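Threads > Saved > Moving house, the long version

OK so a few of you asked how the move to Podinton went and the short answer is we're in. Long answer is a thread, get a cuppa.

We got the keys in April, which you'll remember was a brilliant month to try and do anything. Inspections were by appointment, one person at a time, and I did the whole walk-through with my phone in my top pocket on speaker so Mum could ask about water pressure.

First quote for the truck was $968. For a two bedroom unit going 7 km down the road! I rang Beyene, who a girl at work had used, and they said $819 including the piano. I said what piano. They said oh, no piano? and it stayed $819.

Their driver was Ibsa Tefera and if he's ever your driver, lucky you. He looked at our stairs, looked at the couch, and took the legs off it before I'd finished saying I thought it would fit.

Things I packed well: books (small boxes, everyone's right about that), glasses, the good saucepans.

Things I packed badly: everything in the bathroom. I just tipped the cupboard into a garbage bag at eleven at night and tied a knot in it. There was an open bottle of conditioner in there. Say no more.

Also label the SIDES of your boxes. I wrote on the tops, then they got stacked four high, and it took me two days to find the kettle.
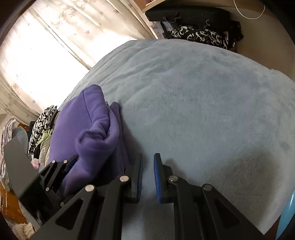 The bedroom was the first room we got sorted, and I'd do it that way again. By about three in the afternoon on moving day you're useless, and you want somewhere to fall over that isn't a pile of newspaper. Sheets went in my backpack so they never went near the truck.

Lilo (cat, grey, furious) spent the day in the laundry with the door shut and a sign on it. She came out at dinner time, did one lap of the place and went to live behind the fridge. She's now on day whatever of pretending she's always owned the hallway.

Now the boring but useful bit. Redirect your mail BEFORE you go. I left it a fortnight and the rego renewal went to the old place. Štefánia Šimek, who moved in after us, drove it over herself and wouldn't even take petrol money – I gave her a lemon tree in a pot instead, which she possibly didn't want.

Power was fine. Internet was not fine. We had a bloke booked, then a different bloke, then a text saying the first bloke had been. He had not been. I worked off my phone hotspot for most of a month and my bill was a horror.

Do I miss Bostwood? Bit. I miss the bakery and I miss being able to walk to the train. I don't miss the upstairs neighbour's treadmill or the parking.

We've still got some 100 empty boxes flattened in the garage if anyone local wants them. Good ones, double walled, a few have bathroom goo on them but you can have those last. Pick up only, message me and I'll leave them by the side gate.

And yes the couch fits. Just. You have to go in sideways to open the curtains but it fits.

Posted August 31, 2020 | Contact | © All posts belong to their author | Back to top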